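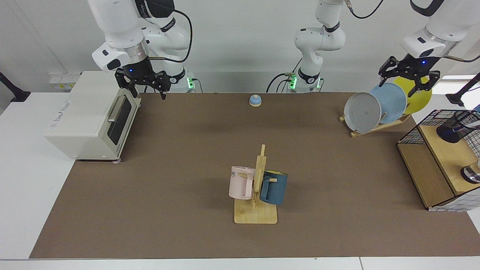
I have a grudge against matching kitchens. You know the kind, where every plate is the same gray and every mug came out of one box. My sister-in-law bought the full Vimeck set last October, 24 pieces, and I feel like I'm eating in a showroom every time I go over. The food is great. The plates are so polite!

My own cupboard is a mess and I love it. There's a bowl from the diner in Kuruc that closed, a plate my dad glued twice, and a big ugly cup that says Prutura Savings on it, from a bank I never used. I reach for that cup every single morning, and if somebody else gets to it first I sulk. 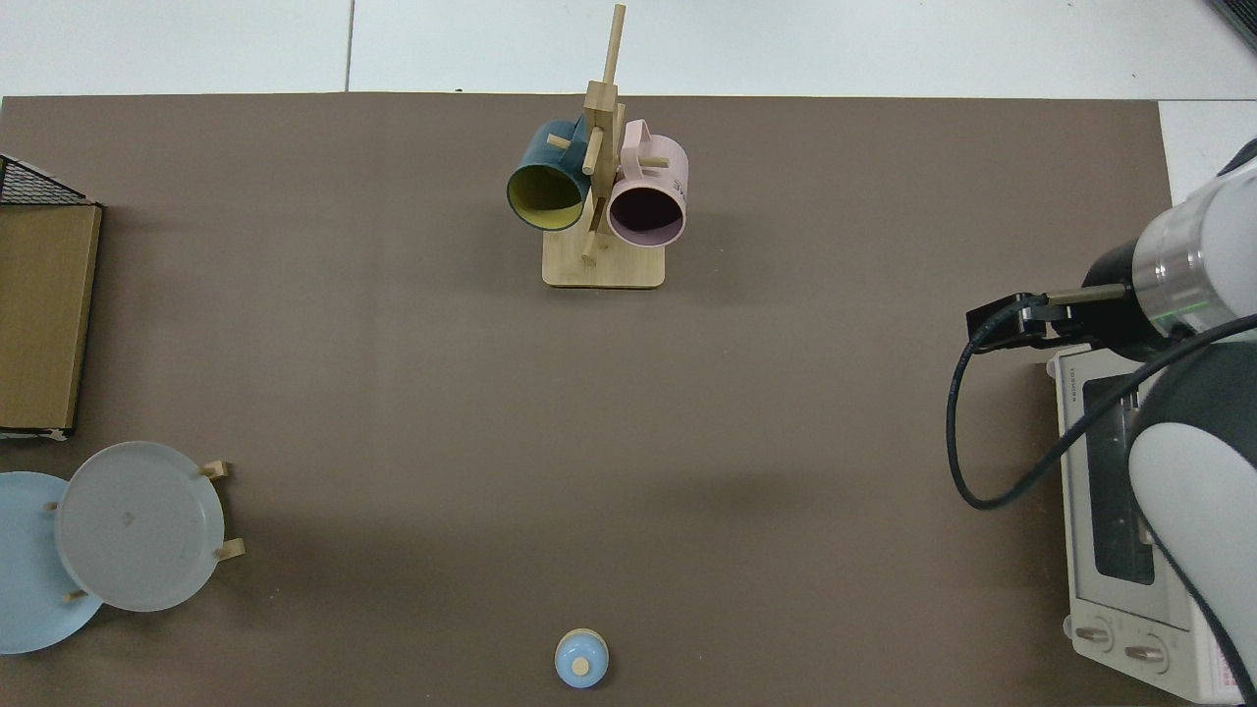 Two mugs that didn't come as a set.

People tell me matching stuff is easier because you can always replace a piece. Sure, but that's sort of my complaint. If a plate can be swapped out without anyone noticing, I don't think you ever really owned it - you were just holding its spot.

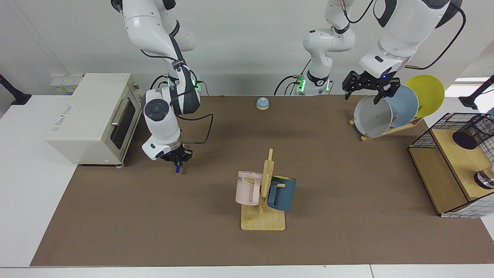
And it costs so much. I saw a dinner service in a window in Eritach for 1452 dollars, and it didn't even include a gravy boat. You could hit 100 yard sales for that and come home with something to say about every dish (plus a lamp, because there is always a lamp).

I'll give the other side one thing, stacking. My six soup bowls are six different shapes and they lean like drunks. I've lost a couple that way, and one of them I still miss.

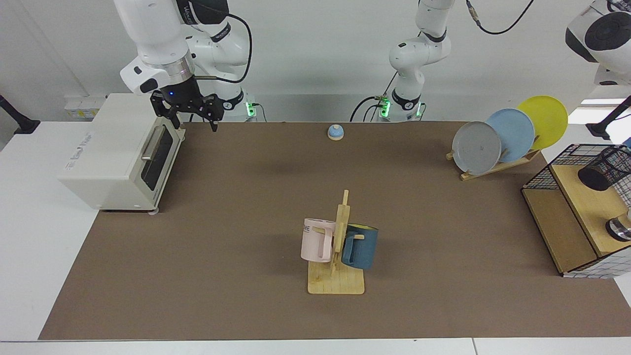
So no, I don't want a set for my birthday, and I've told my family this more than once. Bring me the odd cup from the back of your cupboard, the one you were going to donate anyway. I'll make room for it.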